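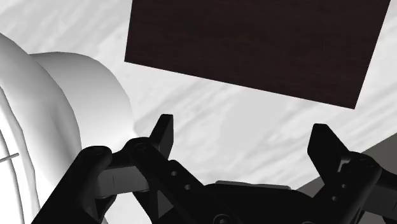 Wrist view in Zanon, the approach height comes out wrong

August, notebook of Rodica Zamfir
Posted 16:40

Continuing from the morning. The task is still the same one: move the open gripper down beside the dark brown board, close on its edge, lift. In the simulator (Zanon) the wrist view looks correct to me. I have the two fingers, the marble tabletop between them, and the board lying flat further away. The planner does not agree with me. It stops the descent too early and reports a collision between the left finger and the white object.

First I suspected the camera extrinsics, because last week I changed them by hand. I exported the transform from Zanon and compared it with the one which Cai loads at startup. They are the same to the last digit. So this was an hour lost, but now it is checked and please do not check it again.

Second suspicion was the collision mesh. Cai does not use the visual mesh, it makes a convex hull for every object when the world is loaded. The white object has rounded lobes with a crease between them, and a hull fills the crease completely. From the wrist view the left finger is directly in front of this object, so any extra volume on that side is bad for us. I turned on the hull overlay and the hull touches the outer knuckle of the finger already at the pregrasp pose.

What I changed:

- convex decomposition for the white object only, the board stays a simple box
- collision padding on the finger links from 60 to 40 (tenths of mm, the config file does not say the unit, I had to read the source)
- planner timeout raised to 900 ms, it was hitting the old limit when the mesh has more parts

Run 1466 is the first with all three changes. The plan was found and the descent reached the pregrasp height without a collision report. Then the fingers closed above the board edge and took nothing. The depth on the board is noisy, I think the dark texture confuses the Wikau model, which was trained mostly on light objects. On the marble the depth is smooth and good.

I tried to replace the board texture with a flat gray one, same pose, same seed. With gray the edge estimate is stable and the grasp point goes down to the correct place. So the planner part is probably solved and the rest is perception. I did not commit the gray texture, it is only for the test.

To do:

- render the training set again with dark boards, ask Ornorora how long is the queue
- write the padding unit in the config comment
- put the wrist view and the hull overlay side by side in the viewer, switching between them makes me tired
- repeat 1466 with the old padding, because I changed three things at once and this is not a good method

Seed and config are in the run folder.

We use cookies to remember your settings on this site. Accept | Manage preferences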